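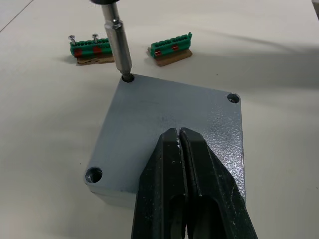 Hammered-finish square plate, with a driver bit in one of the corner holes.

Dukard Base Plates – Frequently Asked Questions

Which screws fit the plate?
Countersunk head machine screws. The corner holes are bevelled to match a 90 degree head. Pan head and button head screws will hold, but they stand proud of the surface and anything you put on top will rock.

Are screws included?
Yes, with plate 2292. Plate 2398 is sold bare for people who already have their own hardware.

What is the difference between 2292 and 2398?
Only the screws and the packaging. The plate is the same casting with the same grey hammered coating.

Do I need a power driver?
No. A hex key does the job. If you use a driver, set the clutch low and keep the bit square to the plate. Most of the damaged heads we see come back from drivers run at full speed.

What order should I tighten the corners in?
Start all the screws by hand first. Then go corner to opposite corner, a little at a time. If the last screw won't start, back the others off half a turn and try again.

A screw head has gone below the surface. Is that a problem?
Slightly below is fine. If it sits well down in the hole, you probably have a screw one size too small.

Will the coating chip?
It can at the rim of a hole if the bit slips. Touch-up paint is sold under the Vevus name, colour Mid Grey. Let it cure overnight before you put the screw back in.

How do I clean it?
Warm water, dish soap and a soft brush. The hammered texture holds dust, so wiping with a dry cloth mostly moves it about. Don't use abrasive pads.

Can I mount terminal blocks on the plate?
Not directly. The plate is metal and has no insulating layer. Use the Mai carrier strip, and have a licensed electrician do any mains wiring.

Can I drill extra holes?
You can, but it voids the finish warranty. Bare metal should be painted the same day.

How long do I have to return a plate?
90 days from delivery, unused. Plates with marks around the holes count as used.

Who do I contact about a missing screw?
Email Indira Rodrigues at the Plositside parts counter with your order number. Replacement screws go out by regular post at no charge.

Last updated January 2026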